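Vesidwood Two-Arm Teaching Cell

The Vesidwood cell allows an operator to show a pair of robot arms a task by remote control, first in simulation and later on the matching physical bench. Each arm follows its own hand controller, and both wrist views are shown to the operator throughout a session.
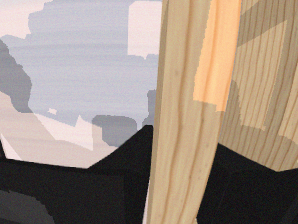 Wrist view in simulation, with a wooden piece between the gripper fingers.

Wrist views are recorded together with arm motion and gripper opening. Sessions may be paused, trimmed and replayed before they are added to a training set — the original recording is always kept. The January release of the Gronis software added a replay speed control.

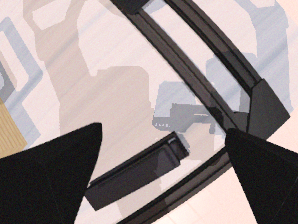

Wrist view in simulation, with dark rails beyond the gripper fingers. Text: Kobina Eshun
Applications Lead, Cekurbridge

Operators new to the cell are advised to begin with short sessions. Our reference set for the maze task holds 1,887 demonstrations, recorded by four operators. Both arms must work together on this task, and operators usually need about three practice runs before their recordings are suitable for use.
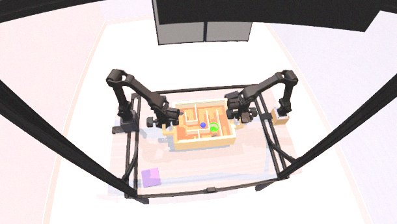
Control of the two arms may also be divided between two operators. In this mode each person is assigned one arm, and the recording is stored as a single session with both operators listed.

Supplied with the cell: two hand controllers, Gronis software license, maze task files, printed operator guide.
Optional: Naidu foot pedal for starting and stopping a recording.

Page updated 7 Nov 2025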